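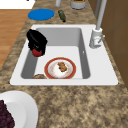 Teller mit rotem Rand im Spülbecken

Wahlhelfer im Taschenformat: Die App Flaro zur Kommunalwahl im Test

Drucken | Per E-Mail versenden
23 Kommentare

Ich gebe gern zu, dass ich bei Kommunalwahlen lange zu den Leuten gehört habe, die den großen Stimmzettel in der Kabine auseinanderfalten, einmal tief durchatmen und dann doch wieder die Namen ankreuzen, die sie vom Bäcker oder vom Sportverein kennen. In Vimholm ist dieser Zettel wirklich ein Ungetüm, mit Kumulieren und Panaschieren und allem, was dazugehört, und wer sich da nicht vorher hinsetzt und ein bisschen liest, der steht hinterher etwas ratlos am Klapptisch. Umso mehr habe ich mich gefreut, als mir eine Nachbarin im November von Flaro erzählte (vielen Dank dafür, ich schulde dir noch einen Kaffee!).

Flaro will einem die Vorbereitung abnehmen, jedenfalls den mühsamen Teil. Man gibt seinen Wahlkreis ein, bekommt alle Listen mit den Bewerberinnen und Bewerbern angezeigt und kann sich zu jeder Person durchlesen, was sie zu Verkehr, Kitas, Haushalt und so weiter geantwortet hat. Dazu gibt es einen Probestimmzettel, auf dem man nach Herzenslust herumkreuzen darf, und der ist für mich das eigentliche Herzstück. Wer zu viele Stimmen vergibt, bekommt sofort einen freundlichen Hinweis, und wer auf einer Liste streicht und auf der anderen häufelt, sieht am unteren Rand mitlaufen, was noch übrig ist. Meine Mutter, die mit dem Handy sonst eher auf Kriegsfuß steht, hat das an einem Abend verstanden und danach noch eine ganze Weile vor sich hin probiert, obwohl sie längst wusste, wen sie wählt.

Die Antworten der Kandidierenden stammen aus Fragebögen, die der Anbieter Wesance verschickt hat. Das ist gut gemacht, die Fragen sind konkret und hier aus der Gegend, also etwa zur Umgehungsstraße oder zur Zukunft des Hallenbads. Leider hat längst nicht jeder geantwortet. Gerade bei den kleineren Wählergruppen steht dann nur »keine Angabe«, und ich finde es schade, dass man nicht erfährt, ob jemand nicht wollte oder ob die Anfrage vielleicht im Spamordner gelandet ist. Zwei Personen aus meinem Wahlkreis hatten außerdem ein falsches Foto, sie waren schlicht miteinander vertauscht. Ich habe das gemeldet, und am nächsten Morgen war es korrigiert. So wünscht man sich das!

Zum Vergleich habe ich mir auch Wubshet angesehen, das schon länger auf dem Markt ist. Es sieht hübscher aus, keine Frage, und die Karte mit den Wahllokalen ist dort um Längen besser. Aber mich stört, dass am Ende eine Prozentzahl steht, wie gut eine Liste zu mir passt, ohne dass ich nachlesen könnte, wie sie zustande kommt. Flaro verzichtet darauf und legt die Antworten einfach nebeneinander, was mehr Lesearbeit macht, mir aber ehrlicher vorkommt. Da werden andere anderer Meinung sein, und wer wenig Zeit hat, ist mit Wubshet vermutlich schneller fertig.

Was mir noch fehlt: eine größere Schrift für den Probestimmzettel und vor allem die Möglichkeit, ihn sauber auszudrucken. Bei mir kam er über zwei Seiten verteilt heraus, mit einer Liste genau im Falz. Auch die Briefwahl wird sehr knapp abgehandelt, da hilft der Merkblattzettel vom Rathaus mehr. Die App ist kostenlos, Werbung habe ich keine gesehen, und ein Konto braucht man nur, wenn man seinen Zettel speichern möchte.

Ich lasse Flaro jedenfalls auf dem Handy und bin gespannt, ob zur Stichwahl noch die Fragebögen der Bürgermeisterkandidaten dazukommen. Angekündigt sind sie.

2 Mal geteilt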